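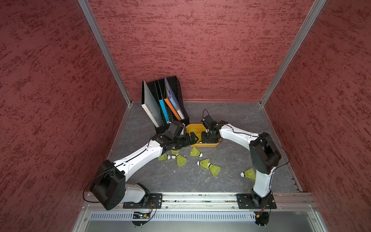 One Yellow Tray and a Pile of Shuttlecocks

Manaia Paewai can talk about a plastic tray for 20 minutes, and I loved every one of them. Paewai looks after equipment for the Clistby badminton club, and the subject we kept coming back to was tidying up.

"People think of rackets first," Paewai told me. "I think of where the birdies go when you're done. If there's a tray out, they get put away!"

The club plays with plastic shuttlecocks, the yellow kind with white corks and a black band. Paewai is a big fan. "You can spot that lemon color from anywhere – and they nest, which makes me so happy."

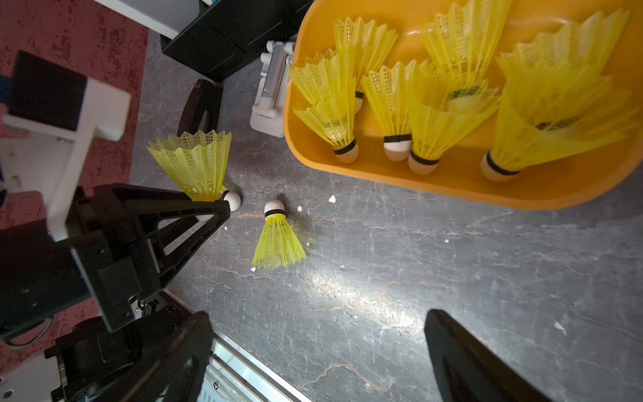
STORAGE AND CARE

So is there a right way to fill a tray? Paewai laughed. "Lay them in, let them overlap a little, and don't squash the skirts. I started out lining up every cork in April 2 years ago. I gave up fast."

What about the tray itself? Paewai likes them shallow, with rounded corners that wipe clean in one pass. "A scratch or two is fine. I want to see the bottom of it before I start filling."

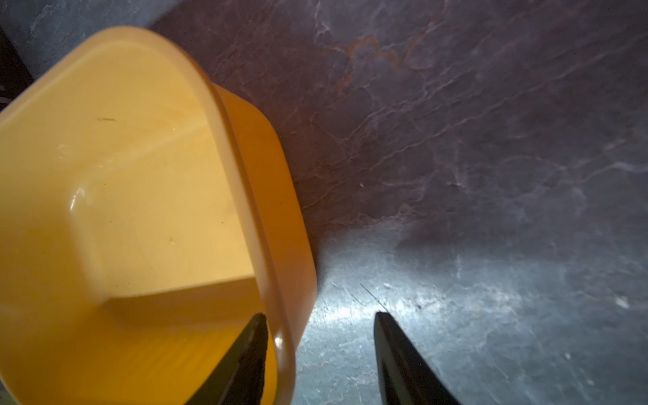 The yellow-orange tray plastic, with its glossy rounded rim.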